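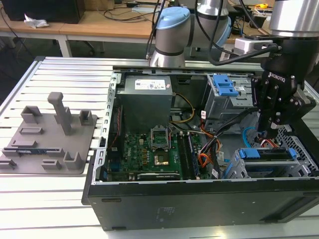
Prokov magnetic screw mat, had it since December, quick review between jobs.

Good. Buy it. Magnet is stronger than it looks, holds case screws, standoffs, the silly little M.2 one. Knocked it off the bench twice, lost nothing. My old one (Uvgate) dropped the lot if you breathed on it.

Grid lines are printed on and wipe-clean marker comes off with a dry cloth, mostly. Red stains a bit. Use the black.

Moans. Corners curl. It's too small for a laptop strip-down, I end up with screws from two layers in one square and then its guesswork. Tülin has the large and says get that. Smells of tyres for the first week or so.

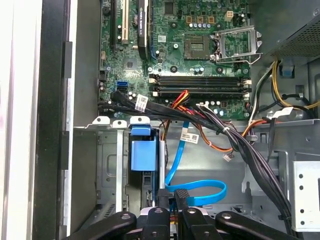 *CPU socket open, retention frame up*

Also the pen that comes with it is rubbish, dried out in 8 days. Any whiteboard pen will do.

Delivery was slow but Sulilura did answer my email, fair play to them. Would order agian, in the big size. Four stars, lost one for the corners.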